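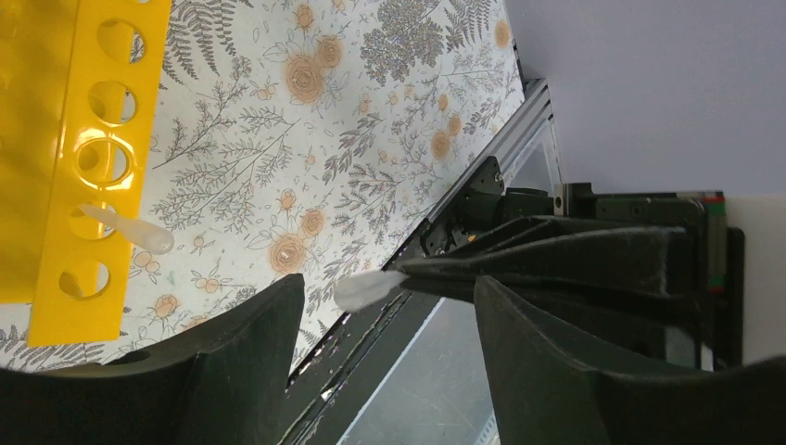

Notas para a fala – versão de abril, depois do corte

Abertura. Dar boa tarde, esperar que desliguem os telefones, não esperar demais. Tenho 30 minutos e a última vez gastei dez a agradecer.

Tema: por que as bibliotecas de bairro perdem leitores entre os 16 anos e a idade em que começam a trazer os filhos. Dizer logo que não tenho a solução. Quem veio pela solução ainda apanha o café quente.

Contar o caso de Jallent. Uma sala, duas janelas, 2,242 livros no catálogo e um horário que fechava às cinco da tarde. A escola terminava às cinco e dez. Pausa. (Se ninguém rir, avançar.)

O horário mudou quando o Cristóvão Pinheiro deixou de mandar ofícios e foi lá com um relógio de parede. Não alongar, ele está na segunda fila e vai querer corrigir-me.

Passar ao empréstimo. A multa por atraso rendia menos do que o papel dos avisos. Em Ovden acabaram com ela e voltaram livros emprestados no tempo dos pais dos atuais leitores, um deles com uma receita de arroz-doce dentro. Ler a receita só se estivermos adiantados.

Citar o Valter Engebretsen: "Uma biblioteca silenciosa pode estar só vazia." Ele disse isto ao almoço e depois pediu que não o citasse. Pedir desculpa com os olhos.

Parte chata, fazer depressa: orçamento. Comprar 200 títulos novos por ano parece muito até se descontarem os manuais, as reedições e o que o vereador escreveu. Lembrar que a estante de banda desenhada de Illell é a única que precisa de arrumação diária – e continua ao lado da casa de banho.

Perguntas prováveis: e os livros digitais? Resposta curta: sim. Resposta longa: sim, mas alguém tem de explicar a palavra-passe, e esse alguém sai às quatro.

Fecho. Pedir a cada um que leve para casa o horário da sua biblioteca e o leia como se tivesse 17 anos. Agradecer à Jin pela sala. Não cantar vitória, não mostrar o gráfico das colunas.

Levar água.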